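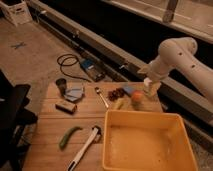
Sorting bins for a catch-all table, do they work or do they just become the new pile?

My problem is the plank table by the back door. Everything anyone in this house puts down ends up on it, and every few months I read another article telling me the cure is a bin. So I bought a bin. It's a big shallow yellow plastic one from Magsi, no lid, and I'm already suspicious of it. A green chili pepper, a marker and a spoon are all lying out on the planks, and the bin next to them has nothing in it. The foam pieces are over by the little dark cup, where they have been living, and I couldn't tell you what they were packed around.

What I want to know, before I spend more money on this, is whether one big open bin has ever fixed a table like this for anybody. The articles all say to "give everything a home" and then show a table with a lemon on it. My sister-in-law swears by the Trorkby system, which is 22 small trays that fit together, and I think that's 22 things to wipe. Also the table itself is old and a bit worn, and I don't want anything with rubber feet that will leave marks on it. No label makers, please. I've had one and I labeled two jars.

Posted by backdoor_table

Rukhsana Mohmand

I would take the bin back, or use it for something else. We had the same idea in our last place in Andorholm and went through three different containers on the hall table. The size was wrong every time. A wide shallow bin takes up a good chunk of the table, so you've lost the space you were trying to clear, and since it's open you can see everything in it, so it still looks like a mess. It's a mess with a rim.

Look at what you listed. A pepper is food. It goes in the kitchen and it doesn't need a bin. Same for the spoon. The marker is the only thing there I'd let stay near a back door, if you write on boxes or freezer bags out there, and you've already got a cup. Stand the marker in the cup. If the cup is too small for it, get a taller cup. The foam can go out unless you're sending something back in the next week or so, and if you can't remember what it came with then I doubt you are.

I'd be careful with the small trays too. I bought a set of them (not Trorkby, an older kind that Ditov used to sell) and I'll admit they looked great in May. By the time school started every one of them had a battery and a rubber band in it. I still have them if you want them.

On the marks: put a dish towel under whatever you end up with for a few days and see. I don't trust the "non-marking" claim on anything. I had a plant stand that said it and there are four gray circles on my windowsill.

tidyish951

just use the bin. throw everything in it. wednesday night empty it. been doing this for years and my table is fine

Shamim Swati

I'm halfway between these two. I don't believe in the weekly dump-out, or I don't believe most people do it. I said I would, and what happened was that the stuff at the bottom stayed at the bottom and I kept picking the top layer off. I found a library card in there that had expired.

But I wouldn't send the bin back yet. Shallow is better than deep for this, you can at least see what you've got. Try taking it off the table. Put it on a shelf or a chair by the door, and use it only for things that belong in another room. When you're walking to the kitchen anyway, take the kitchen stuff with you. The table then has to hold the cup and whatever you really use there. You mention a few things on the planks but is there more? There's a beige block on there that could be a sponge or an eraser, I can't tell which. If it's a sponge it should be by a sink. If it's an eraser it can stay with the marker, assuming you have something to erase.

Where I disagree with Rukhsana is on the food. In my house food on the back door table means somebody came in from the garden with their hands full and set it down. You can tell people to walk the extra few steps to the kitchen, and I have told them. It made no difference that I could see. I keep a plain bowl out for that now and carry it in before dinner.

As for rubber feet, turn the bin over and look at the bottom. Plenty of plain plastic ones don't have any. I'd worry more about grit getting under it and scratching the wood when somebody shoves it over, so lift it and wipe underneath now and then.

backdoor_table

Thanks. I'll try the chair. I'm not convinced but it doesn't cost anything. The Trorkby trays are off the list.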